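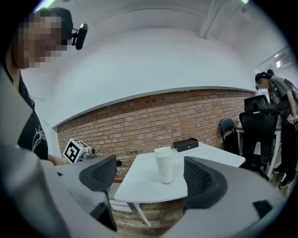
*Le gobelet blanc entre les doigts de la pince, les cubes à marqueurs autour de la table.*

# FAQ : acheter et budgéter des pinces à main pour l'atelier

Je suis Hedvika Kollár, je m'occupe des achats de matériel à l'atelier robotique Flenevov, et je reçois toujours les mêmes mails quand quelqu'un veut monter un poste de démonstration comme le nôtre. Du coup j'ai tout mis ici. Je parle de ce que je connais : des pinces tenues à la main, des marqueurs, des caméras, une table, et la petite ligne « divers » qui gonfle à vue d'œil. Pour les bras robotisés eux-mêmes, j'ai un avis à la fin, mais prenez-le comme un avis !

## Par quoi je commence, la pince ou le bras ?

Par la pince à main, sans hésiter. Avec une paire de pinces vous pouvez déjà enregistrer des gestes, former les gens, vous disputer sur le choix des objets et découvrir que votre table est trop petite. Le bras peut attendre le trimestre suivant. Chez nous il a attendu beaucoup plus que ça, et je ne regrette rien.

Le seul cas où je ferais l'inverse, c'est si vous avez déjà un bras dans un coin et que vous connaissez l'ouverture maximale de sa pince. Dans ce cas, choisissez des doigts de même forme des deux côtés, sinon les gestes enregistrés se transposent mal (je vous laisse imaginer la réunion où on s'en rend compte).

## Combien de pinces faut-il prévoir ?

Deux par poste, plus une de rechange pour tout l'atelier. On m'a demandé mille fois si on pouvait débuter avec une seule. Oui, si vous ne faites que poser et déplacer des gobelets. Dès qu'il faut tenir quelque chose de mou, plier, ouvrir un couvercle en bloquant la boîte, il faut les deux mains, et acheter la deuxième plus tard veut souvent dire tomber sur une autre révision du boîtier. Prenez la paire d'un coup, même lot, même câble.

## Et les doigts ? On les change souvent ?

Plus souvent que prévu dans mon premier budget. Le revêtement souple s'use là où on serre, et ça dépend énormément des objets : le carton est terrible, le tissu beaucoup moins. J'ai pris l'habitude de commander les doigts en même temps que les pinces, chez Urban, parce que les frais de port d'un petit sachet me rendent folle.

Trois réflexes qui m'ont évité des ennuis :

- demander la référence exacte des doigts **avant** de signer le devis ;
- vérifier que la vis de fixation est standard ;
- commander gauche et droit, certains modèles ne sont pas symétriques (oui, je l'ai appris comme ça).

## Les cubes avec les motifs noir et blanc, ça s'achète ou ça s'imprime ?

Les deux se font. Les motifs s'impriment très bien au bureau, mais le support doit rester bien carré et le papier bien plat, et là le bricolage montre vite ses limites. Un marqueur gondolé, la caméra le lit de travers, et vous passez l'après-midi à chercher un bug qui est en fait une bulle de colle.

J'achète donc les cubes montés chez Lemik, à 249 euros le lot, avec la fixation pour le poignet de la pince. C'est cher pour des cubes, je sais, on me le dit à chaque fois ! Mais quand je compte les heures passées à en fabriquer nous-mêmes, je ne reviens pas en arrière. Prenez du mat. Le brillant fait des reflets dès qu'il y a une lampe au plafond.

## Quelle caméra, et où la mettre ?

On en utilise à deux endroits : sur la pince et sur la tête de la personne qui travaille. Celle de la pince voit les doigts et l'objet, celle de la tempe voit le reste. Si votre budget ne permet qu'une seule des deux, gardez celle de la pince et notez l'autre en priorité pour l'année d'après.

Pour la caméra de tête, le support compte autant que la caméra. Faites-le essayer aux gens qui vont vraiment le porter, avec lunettes, avec casquette, cheveux attachés ou non. J'avais commandé un bandeau superbe sur catalogue, tout le monde l'enlevait au bout de quelques minutes. Il sert maintenant à tenir des câbles.

Pensez aussi au grand-angle : l'image se courbe sur les bords, c'est normal, mais elle ramasse toute la pièce. Prévoyez donc ce qu'on fera des visages (floutage, accord écrit, qui garde les fichiers) et mettez le temps correspondant dans le planning. Cette ligne-là, je l'avais complètement oubliée la première année.

## Faut-il une table spéciale ?

Non. Une table blanche ordinaire, stable, avec un peu de place autour, et ça va très bien. Les seules choses que je regarde :

1. Le plateau ne bouge pas quand on s'appuie dessus.
2. On peut s'y tenir debout et s'y asseoir, parce que les gens alternent.
3. La surface est mate, pour la même raison que les marqueurs.

Des chaises de bureau à roulettes font l'affaire. Prévoyez quand même un endroit où les ranger quand on travaille debout, les roulettes et les câbles ne s'aiment pas.

## Avec fil ou sans fil ?

Ah, la question qui fâche. Mon cœur dit sans fil, mon tableau de dépenses dit avec. Le filaire coûte moins cher, ne tombe pas en panne de batterie au milieu d'une série, et on sait tout de suite d'où vient le problème quand ça coupe. En échange, vous aurez des câbles par terre, et il faut acheter de quoi les tenir : goulottes, velcro, passe-câble au sol. Comptez cet achat dès le départ, il est minuscule à côté du reste mais personne ne veut le valider séparément.

Pour le travail à deux pinces, demandez une longueur de câble qui descend de la table sans tirer quand on rapproche les mains. Le commercial vous répondra « standard ». Insistez pour avoir la longueur.

## Qu'est-ce que je dois tester avant d'accepter la livraison ?

Apportez vos propres objets, surtout ! Les démonstrateurs adorent les cubes bien durs, et tout marche avec un cube bien dur. Je garde une caisse avec un gobelet à couvercle, une boîte noire qui s'ouvre, du papier froissé et des chiffons. Ensuite je fais passer chaque paire de pinces par la même petite routine : saisir, reposer, puis serrer un objet clair et plutôt rond avec les deux pinces en même temps, au milieu de la table. C'est là qu'on sent si un côté force plus que l'autre. Regardez aussi si les petits voyants verts restent visibles pendant le geste, et si les marqueurs des poignets ne se cognent pas quand les mains se rejoignent. Chez nous, un modèle a été renvoyé rien que pour ça : très belle mécanique, mais les cubes se touchaient avant les doigts.
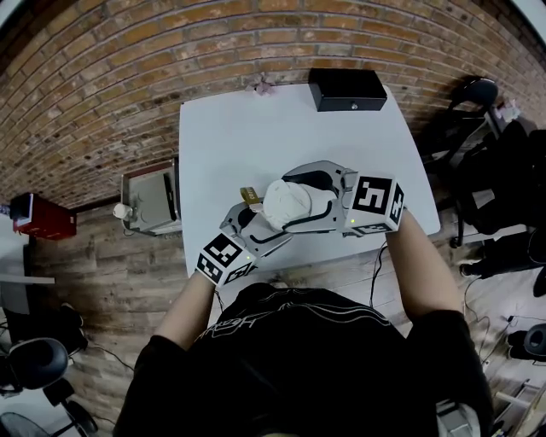
## Combien de temps prévoir entre la commande et les premières données utiles ?

Chez nous, six semaines, et je trouve que c'était plutôt bien. La livraison n'a pas été le plus long. Ce qui a traîné, c'est l'étalonnage, les droits d'accès sur l'ordinateur, et le fait que tout le monde voulait essayer en même temps. Commandez avant novembre si votre budget se clôt en fin d'année – après, les fournisseurs sont débordés et la facture tombe sur le mauvais exercice.

Pour vous donner un ordre de grandeur sur la suite, notre première série utilisable comptait environ 200 enregistrements. Elle nous a surtout servi à voir ce qu'il fallait racheter (des doigts, encore des doigts).

## Le logiciel est compris ?

Ça dépend, et c'est là que je vous supplie de lire le devis ligne par ligne. Nous avons pris Omgate pour enregistrer et trier. La licence est par poste, alors qu'on m'avait parlé « d'un abonnement pour l'équipe ». Posez ces questions par écrit :

- Les fichiers sont-ils exportables dans un format ouvert ?
- Que se passe-t-il avec les données si on arrête l'abonnement ?
- Les mises à jour du micrologiciel des pinces sont-elles payantes ?
- Qui répond au téléphone, et dans quelle langue ?

Et ajoutez du stockage. La vidéo prend une place folle, surtout avec plusieurs caméras par personne.

## Location ou achat ?

Louez si vous n'êtes pas sûrs de votre tâche. Achetez si vous savez déjà que les pinces sortiront du placard chaque semaine. J'ai loué au début, puis racheté le matériel loué avec une remise correcte chez Lemik, et je referais pareil. Demandez que la remise au rachat figure dans le contrat de location, les promesses au téléphone s'évaporent.

## Et le bras, finalement ?

Mon avis, donc. Attendez d'avoir une tâche que vos pinces à main font proprement et que quelqu'un a envie de voir automatisée. Ensuite seulement, regardez la portée, la charge, la fixation à la table, et la zone à dégager autour. Ce dernier point mange de la surface, et la surface, dans notre bâtiment, est plus dure à obtenir que l'argent.

## Je peux voir votre feuille de budget ?

Oui, avec plaisir ! Écrivez-moi à l'atelier en précisant combien de postes vous envisagez et quels objets vous voulez manipuler. Je vous envoie le tableau vierge avec mes commentaires dans la colonne de droite – ils sont un peu vifs par endroits, surtout à la ligne des frais de port.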